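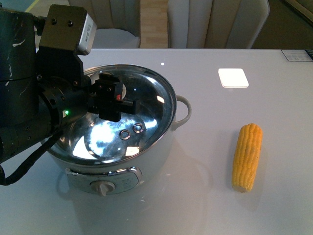
Ficha redactada por Soledad Crenshaw | Catálogo Natwood, equipamiento para parques y fiestas de barrio | Actualizada el 1 de enero de 2023

Bamulow, teatro de títeres plegable para exterior
Ref. Flernholm, acabado pino

Si ha llegado hasta esta ficha es probable que su asociación de vecinos haya votado a favor de hacer títeres en la plaza y que usted estuviera distraído en el momento de repartir las tareas. Le acompañamos en el sentimiento. El Bamulow es un teatrillo de madera de pino con telón, embocadura y espacio para dos titiriteros que se lleven bien, o para uno y medio que no.

Se monta sobre hierba, tierra, adoquín o caucho de parque infantil. Sobre arena también, aunque con la arena el teatro se va inclinando hacia el público y a partir del segundo acto los niños de la primera fila pueden tocar al lobo. Hay compañías que lo prefieren así.

Qué incluye
Estructura de cuatro paneles con bisagras
Embocadura con repisa para atrezo
Telón de algodón rojo con cordón lateral
Telón de fondo reversible (bosque por un lado, pueblo por el otro)
Lastres rellenables, uno por esquina
Bolsa de transporte con asas
Manual de montaje

Qué no incluye
Títeres, guion, público, permiso municipal. Tampoco el enchufe más próximo, que en cualquier plaza que conozcamos está dentro de un bar.

Medidas y peso
Ancho montado: 280 cm
Altura de la repisa: regulable en tres posiciones
Peso total sin lastre: 64 kg

Lo del peso conviene leerlo dos veces. La bolsa tiene asas preciosas, muy fotografiables, y da la impresión de que una persona sola podría llevarla al hombro desde el coche. No puede. La versión anterior pesaba bastante menos y en julio, con un viento que ni siquiera salió en las noticias, una acabó en el estanque con el telón puesto. Desde entonces lo hacemos con paneles macizos y mandamos los lastres de serie.

Montaje
El manual dice veinte minutos. Los ha cronometrado Wiroj Chantharasri, que diseñó las bisagras y lo monta con los ojos cerrados. La primera vez reserve una hora y mande a los niños a por un helado. Los paneles van numerados por la cara interior. Empiece por el 2. Sabemos que lo natural sería empezar por el 1, y en la próxima reimpresión del manual cambiaremos los números, pero los paneles ya están grabados.

No hacen falta herramientas. Los pasadores entran a mano; si uno se resiste, el panel está del revés. Un martillo soluciona el problema durante una tarde y luego nos lo cuentan por correo electrónico con fotos.

Alquiler o compra
Compra: 3.165 €, impuestos incluidos.
Alquiler de fin de semana: 400 €, con recogida el viernes por la tarde y devolución el lunes antes de comer.
Fianza: se cobra con tarjeta y se devuelve cuando el telón ha vuelto con el teatro. El telón se pierde más que ninguna otra pieza. Es del tamaño justo para un disfraz de rey mago.

A partir de la octava fiesta sale a cuenta comprarlo. Haga usted el cálculo con la persona que guarda el dinero de la asociación y no delante de ella por sorpresa en una asamblea.

Mantenimiento
El pino viene con dos manos de aceite. Dele otra cada primavera, con trapo, y déjelo secar abierto. Si se moja durante la función no pasa nada. Si se moja y se guarda mojado en un trastero hasta el año siguiente, el olor formará parte de la experiencia teatral para siempre. El telón se lava en frío. En caliente encoge y deja al descubierto las rodillas del titiritero, cosa que a los menores de seis años les parece lo mejor de la tarde.

Los rotuladores permanentes no salen. Una capa de aceite encima los conserva estupendamente.

Accesorios
Faldón lateral opaco, para que no se vea a quien espera su turno con la bruja en la mano.
Alfombra de público Rampersad, lavable, enrollable. Marca el límite entre los espectadores y el escenario, y a veces se respeta.
Juego de telones de fondo adicionales: mar, cocina, castillo. El castillo tiene una puerta pintada un poco torcida. Lo sabemos.
Ruedas. Van por separado porque sobre adoquín hacen un ruido que espanta a las palomas y a buena parte de la tercera edad.

Opiniones de clientes

Bernadette Mulcahy: «Lo compramos para la fiesta de la primavera y lo hemos sacado también en la de verano, en la castañada y en la despedida de la directora de la escuela. Robusto. Le faltaría un gancho por dentro para colgar los títeres, nosotros hemos puesto unas pinzas de tender.»

Ida Ostermann: «Alquilado un fin de semana. Muy bonito, pero la posición más baja de la repisa sigue siendo alta para niños de cuatro años que quieran manejar ellos los muñecos. Los subimos a unas cajas de fruta. Tres estrellas, la fruta aparte.»

Oranuch Sombatkul: «El fondo de bosque da bastante miedo. No es una queja.»

Respuesta de Natwood: hemos tomado nota de lo del gancho, que vendrá de serie en los próximos pedidos. Quien ya tenga el teatro puede pedirlo gratis indicando su número de factura. En cuanto a la altura, existe una tarima baja que encaja bajo los paneles traseros, aunque reconocemos que las cajas de fruta son más baratas.

Entrega
Tres semanas desde el pedido, a pie de calle. El transportista no sube escaleras ni cruza parques, ni aunque se vea el sitio desde la furgoneta. Tenga a otra persona esperando con usted. Si la fiesta es antes, pregunte por las unidades de alquiler: suelen quedar libres entre semana y durante los puentes con mala previsión de lluvia.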